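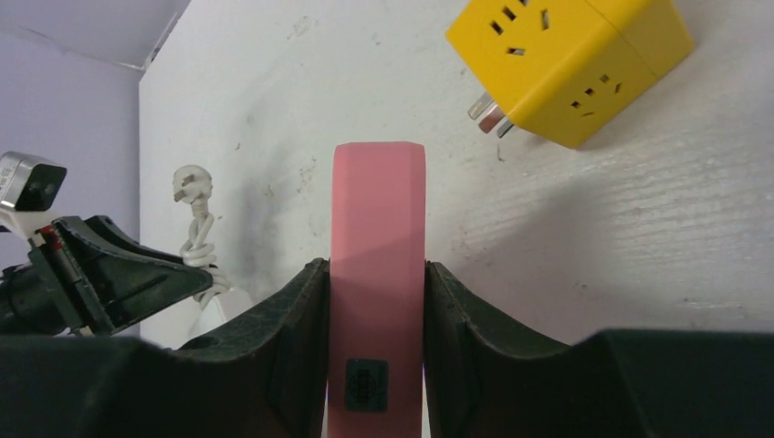

Taltville Strike Reports, data card

Maintainer: Clémence Sabatier
Last update: 12/10/23

Summary
The set contains 551 newspaper reports about the tram and dock strikes in Taltville in 1928. Each report was typed by hand from the paper copy and is stored as one row in reports.csv. The scans are not included, as the Aubert library keeps the rights on them.

Fields
id: number of the report
paper: short name of the newspaper
printed: day of printing, as on the page
place: street or district, if the report gives one
event: march, meeting, arrest, road block, speech, other
text: full text, old spelling kept

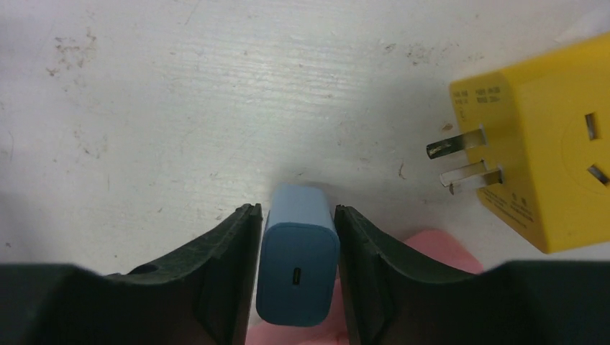 Vol. 16, p. 100

The volume and page are written in the field "source" in the same manner as in the line before this paragraph. When a report continues on a second page, only the first page is given.

Labels
Didier Marty and Rosalind Whitfield chose the event labels separately. Where they did not agree, Colette Guérin made the decision, and the row has the value "yes" in the field "disputed". Please read these rows before you use them for any statistics.

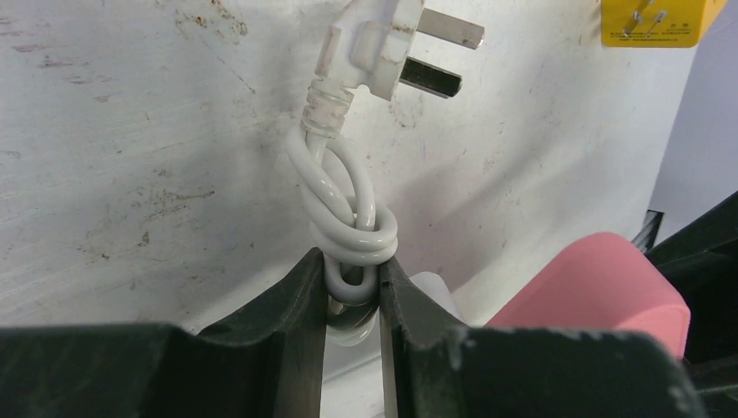

The papers were mostly on the side of the city government, and they often call a meeting a "riot" when the police report does not. We did not correct this. The reports from Brolcombe are fewer and shorter, and two months are missing completely.

Known problems
Names of arrested persons are spelled in several ways.
The field "place" is empty for many speeches.

Corrections can be sent to Trevor Clegg.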